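Cup round two: Naylor through on away leg

Naylor drew 1–1 at Wasatura on Tuesday and go into the third round 3–2 on aggregate. Wasatura had the better of the first half, playing a back three and pushing both wide players high, but the equalizer came from a set piece — a short corner, played back to the edge of the box and driven low through traffic.

Attendance was 308, up from 202 for the same round last season. Kickoff was put back 10 minutes to let the gate clear.

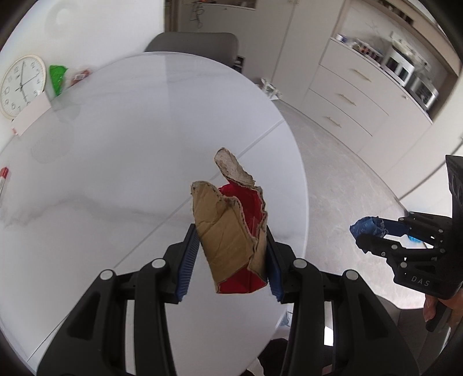 Torn brown cardboard with a red inner face.

Dodach sit four points behind Cerketti in the league with a game in hand. The two meet in November at Cerketti's ground. Dodach will be without their first-choice left back, who is suspended after a fifth yellow card.

The third-round draw is on the league site. Ties are again over two legs, with no away goals rule; level ties go straight to penalties. Squad lists must reach the match secretary by noon on the day before the first leg.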